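Sedwood, the small plates place on the corner of Risbridge Street, reopened in September with a new chef and a shorter menu. Jaqueline Cortés ran a lunch counter before this, and the dinner menu still has some of that about it: plenty of bread, plenty of pickles, nothing over $24.

We went at 6 p.m. and got two seats at the bar. The room holds 73 and was more than half full by the time our drinks came.

The charred cabbage with tahini and green chili was the best thing we ate. It was soft all the way through and came with enough sauce for the flatbread, which costs extra. Lamb shoulder was good too, though the rice under it had been salted heavily. A plate of fried eggplant arrived lukewarm, and the kitchen swapped it without any fuss. For dessert there are only 2 choices. Get the orange blossom custard – the date cake was dry.

Service was quick, maybe a little too quick. Four plates landed at once on a very narrow bar, and we had to ask Elvia Varela, who was looking after our end, to hold the lamb back. She did.

Wine starts at $11 a glass. The house lemonade has mint and a lot of ginger, and I'd order it again. Dinner for two with one drink each was $96 before tip.

I'd go back for the cabbage and skip the eggplant. Ask for a table if you plan on sharing more than three plates. 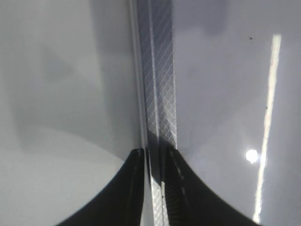 Does Sedwood take reservations?
Tables can be booked by phone for dinner, but the bar seats are kept for walk-ins.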